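Youth Business Fairs Should Let Kids Keep the Money

Every July the Balel youth market puts 200 kids behind folding tables, and every July someone proposes that they donate all their profits. I think that is a mistake.

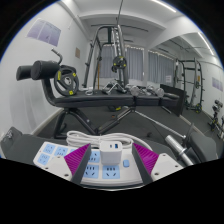 What should a nine-year-old do with her earnings?
Pay back what she borrowed for supplies, then decide about the rest herself.

Teguh Pelupessy ran a bracelet stand last summer and cleared $10 after costs. He spent it on more string. A kid who has to hand over the cash box at closing never gets to make that choice.
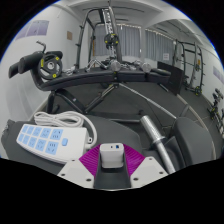
What the sponsors can do

Kapoor and Buvia could match whatever kids choose to give. That costs them little and leaves the decision at the table.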